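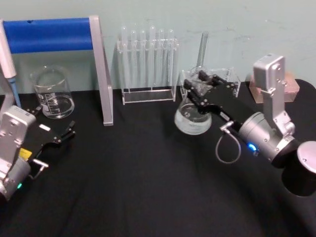 **实验室玻璃器皿**是化学、生物学、医学检验及相关学科中用于盛放、加热、量取、分离和保存物料的玻璃制品的统称，常见的有烧杯、锥形瓶、试管、量筒、容量瓶、滴定管、移液管、冷凝管和干燥器等。玻璃透明、耐多数化学试剂、表面光滑易清洗，又能在灯焰上加工成复杂形状，因此长期是实验室容器的主要材料。二十世纪中叶以后，一部分用途由塑料制品取代，但涉及加热、有机溶剂和精密量取的操作仍大量使用玻璃。

“玻璃仪器”一词与“玻璃器皿”大体同义。部分教材把有刻度、用于计量的称为“玻璃量器”，其余称为“玻璃容器”或“一般玻璃器皿”，本条目一并叙述。光学镜片、载玻片和温度计通常另行归类。

## 历史

### 早期

玻璃容器用于储存药物和香料的历史可以追溯到古代地中海东部地区。吹制法出现以后，薄壁空心容器的制作变得容易，价格随之下降。早期的蒸馏操作多用陶器和铜器，玻璃只用在需要观察内容物的部位。陶器多孔，容易吸附物料，铜器则会被酸腐蚀，两者都给操作者带来不少麻烦。

中世纪的炼金术士已经使用曲颈甑、蒸馏头和圆底瓶。当时的玻璃含杂质较多，厚薄不匀，受热容易炸裂，操作者常在瓶外涂一层掺有毛发或稻草的黏土，再放到沙浴或灰浴上缓慢加热。这层涂料称为“封泥”，配方在不同作坊之间差别很大。

威尼斯一带的工匠在文艺复兴时期制出较为纯净的无色玻璃，使观察颜色变化和沉淀成为可能。此后玻璃在化学操作中的比例逐渐提高。

### 十八至十九世纪

气体化学兴起后，研究者需要能够收集和测量气体的容器，带刻度的玻璃管和钟形罩得到推广。定量分析的发展又促使滴定管、移液管和容量瓶先后出现。最初的滴定管形状像细长的量筒，旁边附一根倾倒用的支管，后来才改为下端带旋塞或夹子的直管。

十九世纪的实验者多半自己会吹玻璃。酒精灯和脚踏风箱是实验台上的常备工具，弯管、拉细、封口被视为学生应当掌握的基本功。随着大学教学实验室规模扩大，专门的器皿作坊开始按目录供货，烧杯、烧瓶等逐渐形成固定的样式。

### 硼硅玻璃的出现

普通钠钙玻璃热膨胀系数较大，骤冷骤热时容易破裂，并且会向水溶液中释放碱性成分，影响微量分析的结果。十九世纪末，德国的玻璃研究者在配方中加入氧化硼，得到热膨胀较小、耐水性较好的品种。二十世纪初，低膨胀硼硅玻璃在多国投入工业生产，此后成为实验室器皿的标准材料。

同一时期，磨口接头开始标准化。此前，瓶与塞需要逐件研配，配好的一对刻上相同的编号，错换以后就会漏气。统一锥度和口径之后，不同作坊制作的部件可以互换，蒸馏、回流、抽滤等装置得以由标准件拼装而成。

### 塑料的影响

聚乙烯、聚丙烯和聚苯乙烯制品在二十世纪下半叶进入实验室。细胞培养瓶、离心管和移液枪的吸头多为一次性塑料制品，省去清洗和灭菌的工序。氢氟酸等会腐蚀玻璃的试剂原本存放在蜡制或铅制容器中，也改用塑料瓶。近年来，一些机构出于减少废弃物的考虑，重新在部分操作中采用可反复清洗的玻璃试管和玻璃移液管。

## 材料

### 钠钙玻璃

主要成分为二氧化硅、氧化钠和氧化钙，熔制温度较低，价格便宜。适合制作试剂瓶、表面皿、干燥器以及不需加热的量筒。断面常呈淡绿色，来自原料中的微量铁。

### 硼硅玻璃

二氧化硅含量高，并含一定量的氧化硼。热膨胀系数约为钠钙玻璃的三分之一，可以承受较大的温差，对水、酸和多数有机物稳定。热的浓碱、热的浓磷酸和任何浓度的氢氟酸都会侵蚀它。绝大多数烧杯、烧瓶、冷凝管用此种材料制作。

在灯工车间里，硼硅玻璃需要用燃气与氧气的混合火焰加工，仅用燃气和空气往往达不到足够的温度。它的软化区间与钠钙玻璃不同，两者不能直接熔接，接合处冷却后会因收缩不一致而裂开。如必须连接，中间要加若干段膨胀系数逐级变化的过渡玻璃。

### 石英玻璃

几乎由纯二氧化硅构成，热膨胀极小，可在长达1000小时的高温连续使用后仍保持形状，前提是温度不超过生产者给出的上限，表面也没有碱金属盐类污染。石英玻璃能透过紫外线，用于制作比色皿、光化学反应器和高温燃烧管。其熔制和加工都较困难，价格较高。手指接触后留下的汗渍含有钠盐，高温下会引起表面析晶，变得不透明，所以使用前应以乙醇擦净。

### 棕色玻璃

在配料中加入铁、硫等着色成分制成，可以吸收大部分紫外光和蓝光，用来存放硝酸银、碘溶液等见光易分解的试剂。也有在无色玻璃外表面涂覆棕色染层的做法，染层耐磨性不如整体着色。棕色滴定管通常在背面或侧面留有便于读数的白色或浅色标线。

## 主要类别

### 烧杯

圆筒形平底容器，口部外翻，多数带有倾倒用的嘴。用于溶解、混合、加热和临时盛放液体。按高与直径之比，可分为低型和高型，前者使用最广，后者液面较小，蒸发较慢，多用于滴定。壁上常印有白色刻度和标称容量，这些刻度只供估计，误差远大于量筒，不能用于定量配制。

烧杯的嘴使液体沿一定方向流出，也使加盖表面皿时留有缝隙，蒸气可以逸出。倾倒时可将玻璃棒靠在嘴上引流，减少液体沿外壁回流。厚壁的烧杯耐碰撞，但受热时内外温差较大，多用于不加热的场合。

### 锥形瓶

底宽口窄，摇动时液体不易溅出，是滴定操作的常用容器。窄口便于加塞，也减少溶剂挥发。抽滤所用的吸滤瓶外形与之相近，但瓶壁较厚，上部侧面带有支管。普通锥形瓶不应抽真空，平底受压不均，有内爆的危险。

### 烧瓶

包括圆底烧瓶、平底烧瓶、梨形瓶和多口烧瓶。圆底形状受力均匀，适合加热沸腾和减压操作。三口烧瓶可以同时安装搅拌器、冷凝管和滴液漏斗，在有机合成中使用普遍。圆底烧瓶不能自行立稳，放置时要用软木圈或橡胶圈托住。

### 试管

一端封闭的细长管，底部多为半球形。用于少量物质的反应和观察。加热液体时，液体一般不超过管容积的三分之一，管口不对着人。离心用的试管底部呈锥形，管壁较厚。

### 量器

量器按使用方式分为“量入式”和“量出式”。量入式以容器内所容纳的体积为准，容量瓶属于此类；量出式以流出的体积为准，滴定管和多数移液管属于此类。两者不能混用，因为液体流出后器壁上总会残留一层薄膜，量出式的刻度已经把这部分扣除。

- **量筒**：带底座的刻度圆筒，读数精度中等。具塞量筒可以上下颠倒混匀。
- **容量瓶**：细颈梨形平底瓶，颈上有一条环形标线，用于配制准确浓度的溶液。不可加热，也不宜长期存放溶液。
- **移液管**：分单标线和分度两种。单标线移液管中部膨大，只能量取一个固定体积；分度移液管又称吸量管，可以量取不同体积。
- **滴定管**：带旋塞的长刻度管。过去分为酸式和碱式，碱式下端接橡皮管和玻璃珠；聚四氟乙烯旋塞普及后，一支滴定管可兼作两种用途。
- **比重瓶**：用于测定液体或粉末的密度，塞中有毛细孔，多余液体由孔溢出。

### 冷凝管

由内外两层玻璃管构成，内管走蒸气，夹层走冷却水。直形冷凝管用于蒸馏，球形和蛇形冷凝管冷却面积较大，多用于回流。冷却水自下端进入、上端流出，夹层才能充满。沸点较高的液体改用空气冷凝管，以免内外温差过大使接头处炸裂。

### 漏斗与分离器具

普通漏斗配合滤纸用于常压过滤，长颈有助于形成液柱而加快滤速。分液漏斗用于分离互不相溶的两种液体，振摇过程中需要不时倒置放气。砂芯漏斗以烧结玻璃为滤层，按孔径分级，可过滤会与滤纸反应的强氧化剂。

### 其他

干燥器用于冷却和存放怕潮的样品，盖与体的磨砂边缘涂有薄层油脂，开启时沿水平方向推开。称量瓶、表面皿、蒸发皿、玻璃棒、滴管等虽然构造简单，使用频率却很高。

## 刻度与校准

玻璃量器的标称容量对应一个标准温度，多数国家取二十摄氏度，热带地区的部分量器采用较高的参考温度。量器上一般标有容量、单位、标准温度、准确度等级和量入或量出符号。准确度等级通常分为A级和B级，A级允许误差约为B级的一半。

读数时，视线与弯月面最低点处于同一水平。俯视使量筒的读数偏高，仰视则偏低。深色溶液看不清弯月面下缘，可以读液面两侧的最高点，但前后必须一致。在管后放一张半黑半白的读数卡，可使弯月面的轮廓更清楚。

校准多用衡量法：称出量器所容纳或放出的纯水质量，根据水温查得密度，再作空气浮力修正，换算成标准温度下的体积。所用的水应事先放在天平室内，与室温达到平衡。放出式量器校准时还要控制流出时间和等待时间，流得过快会使残留液膜偏厚。

刻度的制作方法有蚀刻、丝网印刷和激光标记。传统蚀刻法先在玻璃表面涂蜡，用刻针划开蜡层，再以氢氟酸腐蚀，最后填入颜料。丝网印刷将陶瓷釉料印在表面，经烘烧后与玻璃结合，白色和蓝色最为常见。反复用强碱洗涤会使印刷刻度逐渐褪落。

教学机构对器皿耗损的统计不多。吴浩然（Ho-yin Mok的合作者）与Ho-yin Mok整理过一所中学实验室的登记簿，其中记有716件破损器皿，试管与烧杯占去大半，容量瓶只有26件。作者认为登记簿漏记较多，尤其是学生自行丢弃的滴管和玻璃棒，因而不宜据此推算使用寿命。

## 制造

### 机器成型

烧杯、锥形瓶和试剂瓶多由机器吹制或压吹成型。熔融玻璃滴入模具，以压缩空气吹胀，再送入退火炉。试管和移液管以拉制的玻璃管为原料，切割后在旋转的火焰上封底、卷口。机器成型的器皿尺寸一致，模具接缝有时在侧壁上留下细线。

### 灯工

冷凝管、多口烧瓶以及特殊形状的装置由灯工师傅手工或在玻璃车床上制作。操作者把玻璃管两端夹住，使其绕轴旋转，同时用火焰局部加热，再通过软管吹气控制形状。夹套、内芯等部件需要在管内熔接，对火候要求较高。许多大学曾设有玻璃加工室，承担修补和定制工作，近几十年数量有所减少。

Ayanda Ngcobo在回顾这一行业时写道，学徒通常从拉尖嘴和封管做起，学会焊接三通之后才开始接触带磨口的部件。书中还收录了名为Varnus的一家小型作坊的价目表，同一件冷凝管按接头数目定价，修补费按焊点计算。

### 退火

玻璃成型后内部留有应力，须加热到退火温度，保温一段时间，再缓慢降温。退火不足的器皿外观正常，但可能在轻微碰撞或受热时突然碎裂。用偏振光应力仪可以检查残余应力，应力较大处显出明暗或彩色条纹。

## 使用

### 加热

烧杯和烧瓶在明火上加热时，下面垫石棉网或陶瓷纤维网，使受热均匀。外壁应先擦干。热的器皿不宜直接放在冷的金属或石质台面上，可放在木板、软木垫或石棉网上。干烧容易使底部产生裂纹，一旦发现应停用。

试剂瓶、量筒、容量瓶和厚壁的吸滤瓶都不直接加热。容量瓶如须干燥，一般倒置晾干，或用少量乙醇润洗后以冷风吹干。

### 装配

组装蒸馏等装置时，从热源开始，自下而上、由左到右依次安装，拆卸顺序相反。铁夹的内侧衬有橡胶、软木或绒布，夹持力以不松动为度。各部件的轴线应自然对齐，勉强拉拢会在接头处产生应力。

磨口接头在常压下可以不涂油脂，减压操作或接触强碱时应涂一薄层。涂好后转动接头，磨砂面呈均匀透明即可。放置过久而粘住的磨口，可以用木棒轻敲，或以热水浇在外层使其先行膨胀，也可在缝隙处滴入少量渗透性强的溶剂后静置。

将玻璃管插入橡皮塞是割伤的常见原因。管端应先烧圆，以水或甘油润滑，手握在靠近塞子的位置，慢慢旋入，并用厚布包住双手。

### 减压与加压

用于减压的器皿应无划痕、裂纹和气泡。较大的真空容器外面套网罩或缠胶带，装置前设防护屏。除专门设计的厚壁耐压管以外，玻璃器皿一般不承受正压，密闭体系不得加热。

## 清洗

清洁的玻璃表面能被水均匀润湿，倒置后水膜连续，不挂水珠。一般污物用洗涤剂和毛刷刷洗，再用自来水冲净，最后以少量纯水润洗二至三次。少量多次的润洗比一次用大量水更有效。

不同残留物适用不同方法：

| 残留物 | 常用处理 |
|---|---|
| 碳酸盐、氢氧化物 | 稀盐酸 |
| 二氧化锰 | 草酸或酸性亚铁盐溶液 |
| 银镜 | 稀硝酸 |
| 油脂 | 热的洗涤剂溶液或有机溶剂 |
| 碘 | 硫代硫酸钠溶液 |
| 焦油状有机物 | 碱的乙醇溶液短时浸泡 |

铬酸洗液曾被广泛采用，由重铬酸盐溶于浓硫酸制成，氧化能力强。六价铬有毒并可致癌，废液处理费用较高，现已多用其他洗液替代。碱的乙醇溶液会缓慢侵蚀玻璃，浸泡时间不宜过长，也不用于量器和砂芯漏斗。

量器不用去污粉和硬毛刷刷洗内壁，以免划伤后改变容积。用于微量金属分析的器皿还须在稀硝酸中浸泡过夜。用于微生物学的器皿先灭菌、后清洗，再次灭菌后使用。

超声清洗适合形状复杂的小件。已有裂纹的器皿在超声槽内可能扩大破损，放入前应逐件检查。洗碗机式的自动清洗机在检验机构较为普及，器皿倒插在喷水杆上，由程序控制洗涤、中和、漂洗和烘干。

## 存放与报废

器皿洗净晾干后按种类和规格存放，重的和大的放在下层，架前沿设挡边。带磨口的瓶塞间垫一纸条，防止粘连。滴定管可倒夹在架上，或充满纯水后在管口套一小试管。分液漏斗和玻璃旋塞应成套保存，用细绳或橡皮圈系住。

口部轻微缺损的烧杯和试管可在火焰上烧圆后继续使用。底部有星形裂纹、壁上有较深划痕的应报废。碎玻璃用扫帚和簸箕或镊子收集，放入专用的硬质容器，不与普通垃圾混放。沾有有毒物质的碎片按危险废物处理。

硼硅玻璃的熔点高于普通瓶罐玻璃，不应投入生活用玻璃的回收箱，混入后会在回收炉料中形成未熔颗粒。

## 标准

各国和国际标准化组织对实验室玻璃器皿的材料、尺寸、容量允差和试验方法有相应规定。材料方面的试验包括线热膨胀系数的测定，以及玻璃颗粒的耐水、耐酸和耐碱性。标准磨口一般以大端直径和磨面长度表示规格，锥度统一为一比十。球形磨口允许小角度转动，便于连接不易对齐的部件。

## 教学中的应用

认识玻璃器皿通常是初中化学最先安排的内容之一。学生先学习名称、用途和禁忌，再练习量取、倾倒、过滤和加热。误把烧杯刻度当作准确量度，是初学者常见的错误；俯视读数次之。

Na-rae Yang编写的实验手册建议，在第一次实验课上让学生用同一只烧杯和一支量筒分别量取90毫升水，然后称重比较。手册没有给出统一的合格范围，要求学生自行讨论差异的来源。Gilmar Rocha的教材则把器皿识别放在清洗练习之后，主张先熟悉手感再记名称。

虚拟实验软件可以展示装置的搭建步骤，但难以训练旋塞控制、夹持力度等手部动作。多数课程仍保留一定学时的实物操作。

## 参见

- 硼硅玻璃
- 滴定
- 蒸馏
- 移液器
- 实验室安全

## 参考书目

- Ayanda Ngcobo：《灯焰旁的手艺》，Ukier出版社。
- Na-rae Yang：《基础化学实验手册》，Candis出版社。
- Gilmar Rocha：《从清洗开始：化学实验入门》，Ukier出版社。
- 吴浩然、Ho-yin Mok：《一所中学实验室的破损登记》，载《Ryu教学通讯》11月号。
- Yu-na Oh：《玻璃量器的读数与校准》，Candis出版社。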